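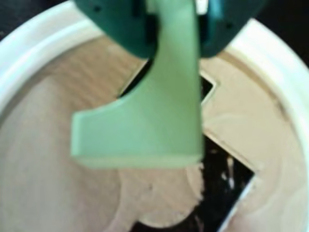
Jorner revises finger and clearing routine on Itstead powder cell

7 December 2021

Jorner has changed the finger design and the cleaning schedule on the powder-handling cell at its Itstead works, after repeated stops during the autumn.

The cell uses a single arm to work beige powder in a round white container and push it towards a slot in the surface. The pale green finger now fitted is a broad blade which widens at the bottom into a curved paddle with a squared-off tip. It hangs from the middle of the darker green gripper body. The earlier finger was straight and narrow, and tended to leave a ridge of material beside the opening.

Most of the stops were traced to height setting. If the tip runs too low it drags on the surface and the arm trips on force; if it runs too high, powder builds up at the edge of the slot. Fitters now set the gap with a 3 mm gauge at the start of each shift and check it again after any finger change. The check is made with the arm on hold and the paddle directly over the slot edge — the old method, with the arm parked to one side, did not allow for sag.

"We were setting it in the wrong place," said Iestyn Eynon, who maintains the cell. "The reading was good where we took it and poor where the finger does its work."

The slot is to be brushed out by hand every 70 cycles, with the arm locked off. Loose material is cleared from the edges first, then from inside the opening. The seam at the foot of the container wall is wiped at the end of the shift. Compressed air is no longer allowed, as it drove fine powder up into the gripper body.

Fingers will be changed after some eight weeks in use, or sooner if the tip edge is chipped or rounded. Spares are made by Thakur to Jorner's drawing, and three are held at the cell.

The same changes will be made to the second cell, at Sarkenton, during its planned shutdown in May. Until then that cell will keep the straight finger and run at reduced speed.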